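Neretik, month three: small arms, smaller thread

April has disappeared on me. The last post ended with two arms bolted to a bench and a promise that I'd get them to do something worth watching, and I'm pleased to say we've been stitching! Proper stitching, with a curved needle and suture thread, under a light in the back corner of the Distcombe workshop.

For anyone new, Neretik is what we call the pair of arms that Muammer Eren and I have been building since last winter. Muammer does the joints and cables. I do the control code and most of the swearing. Kendra Kowalchuk taught us both to tie a knot by hand first, which took me two full evenings and gave me enormous respect for anybody who does it for a living.

The big change this month is the wrist. The old one had so much slop in the cable that I'd ask for a small turn and get nothing, then get all of it at once. Muammer re-routed the cable around a bigger pulley and put a tensioner (a grub screw and a spring, nothing fancy) where I can reach it without taking the cover off. The difference is huge. I can creep the jaws along now and they go where I point them.
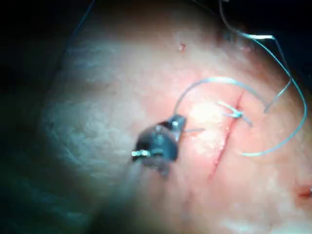

Thread is what eats the time. A needle is stiff, so if you know where you're holding it you know where the tip is, more or less. Thread has its own ideas. It loops up, crosses over itself, and catches on whatever part of the jaw you forgot to file smooth. I spent a whole evening with a bit of fine wet-and-dry paper going over every edge on the left jaws, and I'd do it again tomorrow because it made such a lovely difference to how the thread slides off.

I've also slowed everything down. My hand controllers were scaled so that 2 cm of hand travel gave 1 cm at the jaws, which felt wonderfully lively and was hopeless for close work. It's 5 to 1 now. You run out of arm fairly quickly, so there's a foot pedal that lets go of the controls while you bring your hands back to the middle. The pedal came off a dead sewing machine, which pleases me more than it should.

Lighting is still a fight. Anything shiny or damp throws the light straight back into the lens, and you lose the surface right where you want to see it. Annapurna Fernandes suggested a diffuser on a bendy arm and I've got one half made.

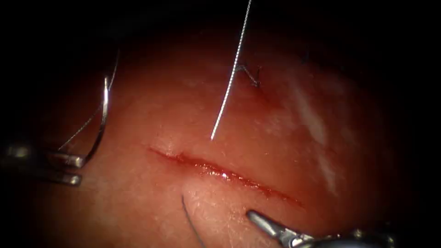

Why use two arms when one can hold a needle?
Passing the needle is only half the job. Something has to take it on the far side while the first hand lets go, and a knot needs one hand to wrap and the other to pull.

The hand-off is the part I'm practising most at the moment. I've got the grip force down to roughly 70 per cent of what we started with, and the needle twists less when the second jaw closes on it. Next job is a proper readout of that force on the screen, so I'm not guessing from the sound of the motors. If you've done this with cheap current sensors, please leave a comment, I'd love to hear which ones you trust!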